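**Voldale Swap Shed to Reopen in September With Longer Hours**

VOLDALE -- The Voldale Swap Shed, where residents trade household goods, hand tools and toys at no charge, will reopen in September after a summer of repairs to its roof and floor. The shed will open at 9 a.m. and stay open until 6 p.m., two hours later than before.

The shed moved more than 2,000 items last year, most of them to homes in Voldale and the nearby towns of Fimby and Irkarham. Hand tools were the most requested category, followed by toys and kitchenware.

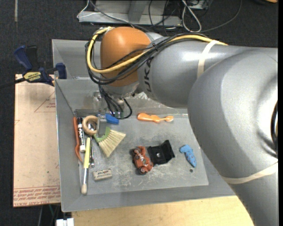

*Small tools and toys in a gray metal bin.*

Repairs were paid for in part by a grant from the Shokri Fund, which covered 95 percent of the roofing bill. The new floor adds enough room for 112 feet of shelving -- most of it along the north wall, where the old loading door used to be.

Residents may bring up to ten items per visit. Goods should be clean and in working order. The shed does not accept mattresses, paint, car seats or anything that runs on gasoline. Large furniture can be listed on the notice board by the entrance.

A yearly household card is free for Voldale addresses. The first 200 cards for Fimby and Irkarham households will also be free. Cards can be picked up at the shed or at the Voldale town office during regular business hours.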